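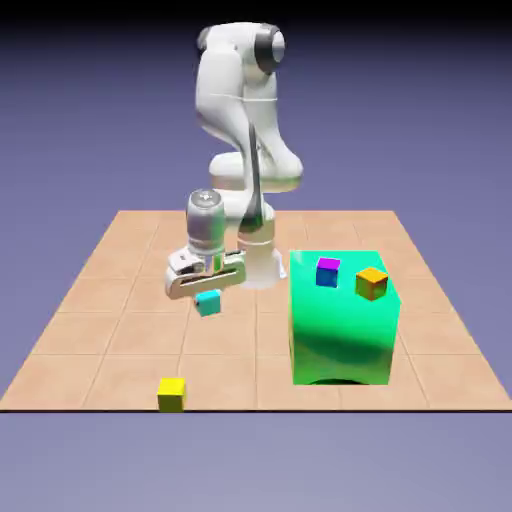 본 보고서는 브록빌(Brokville) 공과대학 로봇공학 연구 동아리가 캡스톤 교과와 연계하여 수행한 캠소프(Camthorpe) 과제의 최종 결과를 정리한 것이다. 과제의 목표는 높이가 다른 곳에 놓인 작은 물체를 하나의 제어 정책으로 집어 지정된 위치에 옮기는 로봇팔 프로그램을 시뮬레이션 환경에서 구현하고, 그 동작을 일정한 절차에 따라 평가하는 데 있다. 작업대는 격자무늬 타일 바닥으로 구성하였으며, 노란 큐브와 같이 작업대 앞쪽 가장자리에 놓인 물체와 주황 큐브와 같이 녹색 블록의 윗면에 놓인 물체를 동일한 프로그램으로 다루도록 하였다. 그리퍼가 하늘색 큐브에 접근할 때에는 손끝을 타일면 가까이까지 낮추어야 하지만, 녹색 블록 위의 큐브에 접근할 때에는 블록의 모서리를 피하면서 훨씬 높은 위치에서 하강을 멈추어야 한다. 이 차이를 프로그램이 어떻게 구분하고 처리하는지가 과제의 중심 문제였다.

1. 과제 개요

캠소프 과제는 교과 과정에서 배운 기구학과 제어 이론을 실제 작업 단위로 통합해 보려는 취지에서 시작되었다. 동아리의 이전 과제들은 평평한 바닥 위의 물체만을 대상으로 하였고, 물체의 높이를 상수로 두고 계산하였다. 이러한 방식은 구현이 간단하나 물체가 다른 물체 위에 올라가 있는 경우에는 적용할 수 없었다. 지도교수단의 중간 평가에서도 높이 정보를 고정값으로 처리한 점이 한계로 지적된 바 있다.

이에 본 팀은 물체의 높이를 매 작업마다 새로 읽어 들이고, 주변에 놓인 큰 장애물의 윤곽을 고려하여 접근 경로를 생성하는 구조를 제안하였다. 과제 기간은 한 학기에 해당하는 14주였으며, 학생 4명이 참여하였다. 업무는 환경 구성, 경로 생성, 파지 제어, 평가 및 문서화로 나누었다. 담당 영역은 학기 중간에 한 차례 조정되었는데, 경로 생성 부분의 작업량이 계획보다 많아 평가 담당자가 초기 평가 준비를 마친 뒤 해당 업무를 지원하였다.

과제에 필요한 계산 자원은 학과 공용 전산실에서 제공받았고, 시뮬레이션 도구는 교과에서 사용하는 스테메오(Stemeo) 실습 환경을 이용하였다. 별도의 구매 예산은 편성하지 않았다.

2. 수행 목표와 범위

팀은 과제 착수 단계에서 다음과 같은 목표를 문서로 확정하였다.

첫째, 작업대 위의 임의 위치에 놓인 큐브를 색상으로 지정하면 로봇팔이 해당 큐브에 접근하여 파지할 수 있어야 한다. 
둘째, 큐브가 타일면에 있는 경우와 블록 위에 있는 경우를 별도의 프로그램으로 나누지 않는다.
셋째, 접근과 이탈 과정에서 로봇팔의 어느 부분도 녹색 블록이나 지정되지 않은 큐브를 밀어서는 안 된다.
넷째, 모든 시행은 초기 배치 파일과 함께 저장하여 다른 학생이 동일한 조건으로 다시 실행할 수 있도록 한다.

카메라 영상으로부터 물체의 위치를 추정하는 문제는 범위에서 제외하였다. 물체의 위치와 자세는 시뮬레이터가 제공하는 값을 그대로 사용하였으며, 평가의 일부 조건에서만 이 값에 인위적인 오차를 더하였다. 실물 로봇팔로의 이식 또한 이번 과제의 범위에 포함하지 않았다. 범위를 이와 같이 제한한 것은 경로 생성과 파지 판단에 시간을 집중하기 위한 결정이었으며, 제안서 심사 단계에서 승인을 받았다.

3. 시뮬레이션 환경의 구성

로봇팔 모형은 실습 환경에 포함된 흰색 외장의 다관절 팔을 사용하였고, 말단에는 평행 그리퍼를 장착하였다. 팔의 기저부는 작업대 뒤쪽에 고정하였다. 이 위치에서는 앞쪽 가장자리의 물체에 접근할 때 팔을 길게 뻗어야 하므로 관절 한계에 가까운 자세가 나타난다. 초기에는 기저부를 작업대 중앙 쪽으로 당기는 방안을 검토하였으나, 그 경우 기저부에 지나치게 가까운 물체를 집을 때 팔이 과도하게 접히는 문제가 발생하여 원래의 배치를 유지하였다.

큐브는 서로 크기가 비슷하게 설정하고 색으로 구분하였다. 색은 평가자가 화면을 보고 시행의 성패를 확인할 때 혼동이 없도록 선정하였다. 한 큐브는 윗면과 옆면의 색을 다르게 지정하였는데, 이는 파지 후 큐브가 기울어지는 현상을 눈으로 쉽게 확인하기 위한 조치였다. 물체가 그리퍼 안에서 돌아가는 현상은 수치 기록만으로는 원인을 파악하기 어려운 경우가 많았고, 면의 색을 달리한 큐브로 시험한 뒤에 접촉 설정을 수정할 수 있었다.

녹색 블록은 큐브를 올려놓는 받침이자 장애물의 역할을 동시에 한다. 블록의 충돌 형상은 단순한 직육면체로 정의하였다. 화면에 표시되는 형상과 충돌 계산에 쓰이는 형상을 분리한 것은 계산 시간을 줄이고 접촉 결과를 안정적으로 얻기 위함이다. 과제 초반에는 두 형상을 동일한 파일에서 읽어 들였으나, 블록 위에 놓은 큐브가 미세하게 떨리다가 조금씩 이동하는 현상이 관찰되었다. 충돌 형상을 단순화한 이후에는 같은 현상이 재현되지 않았다.

바닥의 타일 무늬는 물리 계산에 영향을 주지 않는다. 다만 격자선이 위치를 가늠하는 기준이 되므로, 팀원 간에 오류 상황을 설명하고 배치를 확인하는 데 유용하였다. 배경은 단색 계열의 점진적 색 변화로 처리하고 작업대 외의 가구나 벽면은 배치하지 않았다. 화면 갱신에 소요되는 시간을 줄여 반복 시행의 진행 속도를 확보하기 위한 설정이다.

4. 제어 프로그램의 구조

제어 프로그램은 상태 기계를 기반으로 작성하였다. 하나의 작업은 대기, 상공 이동, 하강, 파지, 상승, 운반, 내려놓기의 순서로 진행되며, 각 상태에서 다음 상태로 넘어가는 조건을 별도의 설정 파일에 기록하였다. 조건을 프로그램 본문에 직접 기입하지 않은 결과, 평가 단계에서 값을 변경할 때 본문을 수정할 필요가 없었다.

상공 이동 단계에서는 지정된 큐브의 바로 위에 중간 지점을 설정한다. 중간 지점의 높이는 큐브의 윗면 높이에 일정한 여유를 더하여 구하고, 이동 구간 아래에 녹색 블록이 있으면 블록과 그 위의 물체를 모두 넘을 수 있는 높이로 상향 조정한다. 이 규칙을 적용하기 전에는 앞쪽의 큐브를 집어 블록 건너편으로 운반하는 도중에 들고 있던 큐브가 블록 위의 다른 큐브를 치는 사례가 있었다. 팔과 그리퍼의 충돌만 검사하고 운반 중인 물체의 부피를 검사에서 누락한 것이 원인이었다. 이후 파지에 성공한 시점부터 해당 큐브를 말단의 일부로 간주하여 충돌을 검사하도록 수정하였다.

하강 단계에서는 그리퍼의 자세를 수직으로 유지하고, 큐브의 회전각에 맞추어 손끝의 방향을 정렬한다. 큐브는 네 방향으로 대칭이므로 가능한 정렬각이 여럿 존재한다. 프로그램은 그중 현재 손목 관절의 위치에서 가장 적게 회전하는 각을 먼저 선택하며, 선택한 각에서 손가락이 인접한 물체와 겹치면 다음 후보를 검토한다. 블록 위에서 큐브끼리 가까이 놓인 배치에서는 이 후보 검토가 성패를 좌우하였다.

파지 판단에는 손가락 사이의 간격과 접촉력을 함께 사용하였다. 간격만으로 판단할 경우 손가락이 큐브의 윗모서리만 물고 있는 상태를 성공으로 오인하는 경우가 있었다. 접촉력 기준을 추가한 뒤에도 판단이 지나치게 빨리 내려지는 문제가 남아, 두 기준이 짧은 시간 동안 계속 충족될 때에만 상승 단계로 전환하도록 하였다. 이로 인해 작업당 소요 시간은 다소 늘어났다.

5. 비교 대상 제어기

경로 생성 방식의 효과를 확인하기 위하여 2종의 제어기를 준비하였다. 기준 제어기는 동아리의 이전 과제에서 사용하던 방식으로, 상공 높이를 하나의 값으로 고정한다. 다만 고정된 높이가 블록보다 낮으면 비교 자체가 성립하지 않으므로 블록 위의 큐브까지 넘을 수 있는 값으로 조정하였다. 제안 제어기는 앞 절에서 설명한 바와 같이 물체와 이동 구간에 따라 높이를 계산한다.

두 제어기는 동일한 파지 판단 절차와 동일한 관절 속도 한계를 사용한다. 팀 내에서는 제안 제어기에만 개선된 파지 판단을 적용하자는 의견도 있었으나, 그 경우 결과의 차이가 경로에서 비롯된 것인지 파지에서 비롯된 것인지 구분할 수 없다는 이유로 채택하지 않았다.

6. 평가 절차

평가는 조건별로 25회의 시행으로 구성하였다. 조건은 대상 큐브가 타일면에 있는지 블록 위에 있는지, 그리고 위치 정보에 오차를 더하는지 여부에 따라 구분하였다. 각 시행의 초기 배치는 사전에 생성하여 파일로 저장하였으며, 두 제어기가 같은 배치를 사용하도록 하였다.

시행의 성공은 지정된 큐브가 목표 영역 안에 놓이고, 그리퍼가 큐브에서 완전히 떨어졌으며, 다른 물체가 허용 범위 이상으로 움직이지 않은 경우로 정의하였다. 큐브를 목표 영역으로 옮겼더라도 과정에서 다른 큐브를 블록 아래로 떨어뜨린 시행은 실패로 기록하였다. 판정은 기록 파일을 읽는 별도의 프로그램이 수행하고, 실패로 분류된 시행은 팀원이 재생 화면을 보며 원인을 기입하였다.

원인 기입의 일관성을 높이기 위하여 동일한 실패 시행을 서로 다른 팀원이 각각 검토하도록 하였다. 의견이 일치하지 않은 시행은 대부분 하강 중 미세한 접촉이 파지 실패로 이어진 경우였으며, 최초 접촉이 발생한 단계를 원인으로 기록하는 것으로 기준을 통일하였다.

7. 결과

위치 오차가 없는 조건에서는 두 제어기 모두 타일면의 큐브를 안정적으로 옮겼으며, 성공 여부에서 의미 있는 차이가 나타나지 않았다. 차이는 소요 시간에서 확인되었다. 기준 제어기는 낮은 곳의 물체를 옮길 때에도 항상 높은 중간 지점을 거치므로 상승과 하강에 더 많은 시간을 사용하였다. 앞쪽 가장자리 부근의 물체에서는 높은 중간 지점이 팔의 도달 범위를 벗어나 경로를 생성하지 못하는 경우도 있었다.

가장 어려운 조건은 블록 위의 큐브를 대상으로 하면서 위치 정보에 오차를 더한 경우였다. 이 조건에서 제안 제어기는 25회 가운데 14회 성공하였다. 실패한 시행의 상당수는 손가락의 한쪽이 먼저 큐브에 닿아 큐브를 블록 가장자리 방향으로 밀어낸 경우였다. 타일면에서는 같은 정도로 밀려도 큐브가 근처에 남아 있어 재시도가 가능하지만, 블록 위에서는 낙하로 이어지기 쉬웠다. 기준 제어기 역시 같은 유형의 실패를 보였으며, 이 조건에서 제안 제어기가 뚜렷하게 우수하다고 판단할 근거는 얻지 못하였다.

이러한 결과는 경로 높이의 조정이 이동 효율과 도달 가능 범위에는 도움이 되나, 최종 접근 단계의 위치 오차를 보상하지는 못함을 보여 준다. 제안서에서는 블록 위의 물체에 대해서도 높은 성공률을 예상하였으므로, 해당 목표는 부분적으로 달성된 것으로 보고한다.

8. 수행 과정에서의 문제와 조치

학기 초반에 가장 많은 시간이 소요된 부분은 좌표계의 통일이었다. 환경 구성 담당자는 작업대의 중심을 원점으로 사용하였고, 경로 생성 담당자는 로봇팔의 기저부를 원점으로 사용하였다. 개별 시험에서는 문제가 없었으나 통합 이후 그리퍼가 큐브에서 일정하게 벗어난 위치로 하강하였다. 변환 함수를 공용 파일로 분리하고, 모든 변수 이름에 기준 좌표계를 표기하는 규칙을 도입하여 해결하였다.

접촉 설정 또한 반복적인 조정이 필요하였다. 손가락과 큐브 사이의 마찰을 지나치게 크게 설정하면 비현실적인 자세에서도 큐브가 들리고, 작게 설정하면 정상적인 파지에서도 미끄러졌다. 팀은 경사면 위에 큐브를 놓고 미끄러지기 시작하는 각도를 확인하는 별도의 시험을 만들어 값을 정하였다. 평가 시작 이후에는 물리 설정을 변경하지 않기로 합의하고 설정 파일을 잠갔다.

중간 발표 직전에는 실습 환경의 갱신으로 인해 기존 배치 파일의 일부가 열리지 않는 일이 있었다. 갱신 전 버전을 전산실 계정에 보관해 두지 않은 상태였으므로 복구에 약 2일이 소요되었다. 이후 팀은 사용 중인 환경의 버전을 저장소의 첫 문서에 명시하고, 매주 일요일에 저장소 전체를 백업하였다.

9. 교과 연계 및 학습 성과

본 과제는 로봇 기구학, 제어 공학, 프로그래밍 실습 교과의 내용을 포함한다. 참여 학생들은 역기구학의 해가 여럿 존재하는 상황에서 해를 선택하는 기준을 직접 설계하였고, 특이점 부근에서 관절 속도가 급격히 증가하는 현상을 기록 자료로 확인하였다. 수업 과제에서는 주어진 답과 비교하는 방식으로 검증이 이루어졌으나, 본 과제에서는 성공의 정의와 판정 절차를 학생들이 마련해야 했다.

문서화 교육의 효과도 확인되었다. 팀은 회의록과 변경 기록을 매주 작성하였으며, 담당 영역을 조정할 때 이 기록이 인수인계 자료로 활용되었다. 반면 프로그램 주석의 수준은 작성자에 따라 차이가 컸고, 경로 생성 부분의 초기 파일은 최종 제출 전에 상당 부분을 다시 정리하였다.

과제의 중간 결과는 학과의 크리시코풀로스(Chrysikopoulos) 학생 연구 세미나에서 구두로 발표하였다. 세미나에서는 위치 오차의 분포를 어떻게 정하였는지에 대한 질의가 있었고, 당시에는 충분한 답변을 제시하지 못하였다. 이후 오차를 더하는 방식과 그 범위를 설정 파일에 명시하고 부록에 설명을 추가하였다.

10. 향후 계획

후속 과제에서는 다음 사항을 우선적으로 검토할 예정이다.

하강 단계에서 한쪽 손가락의 접촉이 먼저 감지되면 하강을 멈추고 수평 위치를 보정하는 기능을 추가한다. 이번 평가에서 확인된 실패 유형에 직접 대응하는 기능이며, 필요한 접촉력 자료는 이미 기록되고 있다.

블록 위에서 낙하한 큐브를 다시 찾아 작업을 계속하는 절차를 마련한다. 현재의 프로그램은 낙하가 감지되면 시행을 종료한다. 작업 대상의 높이가 작업 도중에 바뀌는 상황이므로 상태 기계의 구조를 일부 변경해야 한다.

물체의 위치를 시뮬레이터에서 직접 읽지 않고 영상으로 추정하는 모듈을 연결한다. 이 부분은 컴퓨터 비전 교과를 이수한 학생의 참여가 필요하며, 다음 학기 인원 모집 공고에 해당 내용을 포함하기로 하였다.

11. 제출 자료

최종 제출물은 제어 프로그램의 원본, 환경 구성 파일, 초기 배치 파일, 시행별 기록, 판정 프로그램 및 본 보고서로 구성된다. 모든 자료는 동아리 저장소의 캠소프 폴더에 보관하며, 교내 계정으로 열람할 수 있다. 시행을 다시 실행하고자 하는 경우 저장소의 첫 문서에 기재된 스테메오 환경의 버전을 먼저 확인하여야 한다. 재생 파일은 용량 문제로 실패 시행에 한하여 보관하였고, 성공 시행은 초기 배치 파일과 기록으로부터 다시 생성할 수 있다.

브록빌 공과대학 로봇공학 연구 동아리
캠소프 과제 수행팀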